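How to plan the sponsor side of a small conference

These notes cover how to find sponsors for a two-day event, what to offer them, and how to keep the arrangement running until the invoices are closed. They assume an event with 85 attendees and a small organizing team. Larger events will need a contract template and probably a lawyer.

Step 1. Write down what you need paid for

Start with the budget, before you contact any company. Go through it line by line and mark the items a sponsor could cover: coffee breaks, the evening meal, name badges, travel help for speakers, recording of talks. Put a price next to each one. Companies find it easier to say yes to "the afternoon coffee on both days" than to a general request for support.

Leave the room rental and the insurance off the list. If a sponsor pulls out late, you still need a room.

Step 2. Decide on the levels

Two levels are enough for an event this size. We used a main level and a supporting level. The main sponsor, Jadesum, got a table in the break area and a ten-minute slot before lunch on the first day. The supporting sponsors, Clasomow and Pekik, each got a logo on the program and an insert in the attendee bag.

Write out what each level includes and also what it does not include. The attendee list is the usual sticking point. If you are not going to share email addresses, say so in the first message.

Step 3. Make contact early

Send the first messages at least six months ahead. For an event in September, February is a good time, and many companies will still have money set aside for the year. Keep the message short: what the event is, who comes, what the levels cost, and the date you need an answer by.

We wrote to 12 companies. Follow up once after two weeks. A second reminder rarely changes the answer.

Step 4. Collect materials and agree on merchandise 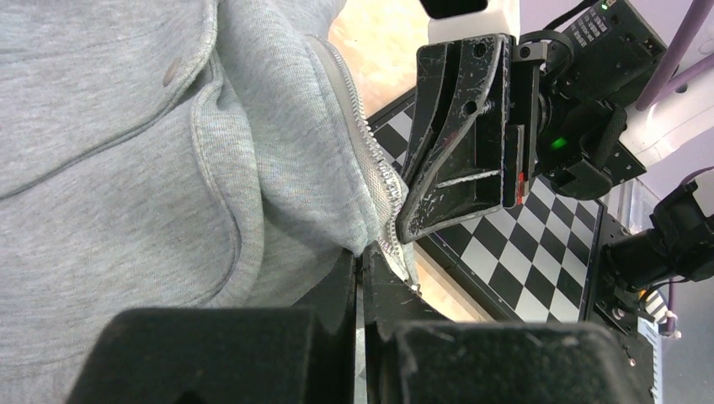
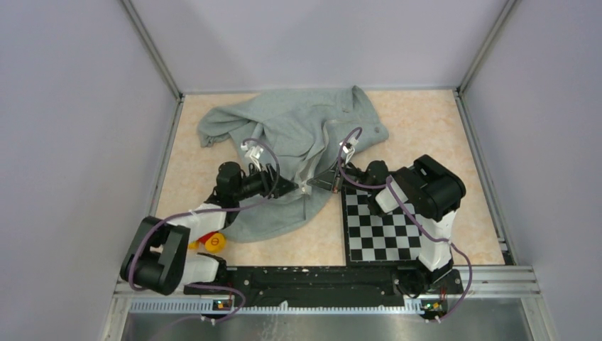
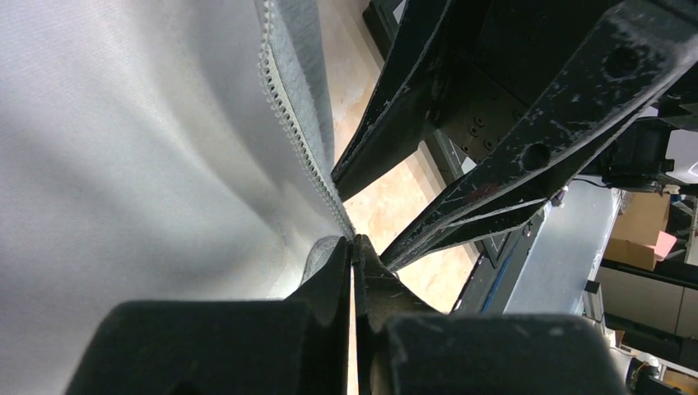 Ask for logos as soon as a sponsor confirms, and ask for a vector file. A logo copied from a website will look poor on a printed banner. If a sponsor wants to supply clothing, get a sample and check where the logo can go before anyone orders in bulk. A gray sweatshirt with a metal zipper down it, like the one in the first picture, can't take a single large print across the front, so the logo has to be small and set to one side, or moved to the back. Light gray is also a hard background for pale or silver logos - ask for the dark version of the file. Sizes should be collected on the registration form. Guessing leaves you with a box of extra smalls.

Set one deadline for all materials and make it a week earlier than the printer's.

Step 5. Prepare for the day

Send each sponsor a single page with the following:

- delivery address and the hours when someone can sign for boxes
- table size and nearest power outlet
- time and length of any speaking slot
- number of free passes included
- a phone number for the day

Tsai, the registration tool we used, lets you create a separate ticket type for sponsor staff. Do this even if there are only a few of them. It keeps the badge list correct and the catering numbers honest.

Place the sponsor table where people get their coffee. A table in a side room will be visited by very few people, and the sponsor will remember that next year.

Step 6. Follow up afterward

Write to every sponsor within two weeks. Include the final attendance, a few comments from the feedback form, and links to any recordings. Ask what worked for them and what they would change. Keep the replies in the same folder as the budget so that whoever runs the next event can find them.

Send the invoice before the event if your finance office allows it. Ours went out afterward, and the last payment came in three months later.

Related pages

Writing a call for speakers
Choosing a venue: a short checklist
How to run a feedback form
Badge printing on a small budget
Budget sheet for two-day events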